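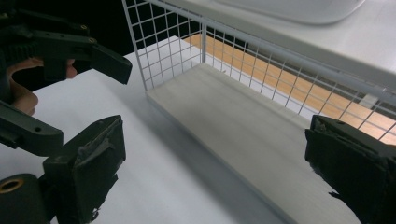
*Two grippers, one wire basket, and a hand keeping its fingers out of the pinchy part.*

# Who Tells the Robot to Behave?

You have rules. Wash your hands, no running by the pool, stop feeding peas to the dog. Grippers have rules too, and so do the people who use them.

A gripper is the part that grabs. Some are bolted to a robot arm. Others are held by a person, who does a job with them so that a robot can learn it later. Robots are slow students, by the way. At the Sesenura workshop, one picking-up lesson is repeated 1000 times. You would complain after four.

## Rule 1: Mind your fingers

Any place where two hard parts close together is called a pinch point. A car door has one. So does a gripper. Hold the handle, keep your fingertips away from the jaws, and never test the squeeze on your brother – even if he volunteers.

## Rule 2: Check the pads

The pads are the grabby surfaces at the ends of the fingers. They get scruffy with use, like the knees of your jeans. Look at them before you start. If a pad has a ragged or peeling edge, tell the grown-up in charge, who decides whether it needs changing. Tape and hope is not a repair.

## Rule 3: Clear the table

Only the things for the job belong near the grippers. Sandwiches do not. The Sesenura rule book has 46 pages, and sandwiches come up twice, so you can guess how that went.

## Rule 4: Know how to stop

Big robot arms have a stop button, usually red and large enough to whack. Everyone in the room should know where it is before the arm is switched on. Afterward is a bad time to go looking.

## What is a standard?

A standard is a rule that lots of people agree to share, so one workshop's "safe" means the same as the next one's. Grown-ups write them in long meetings. Bring a snack, and keep it off the table.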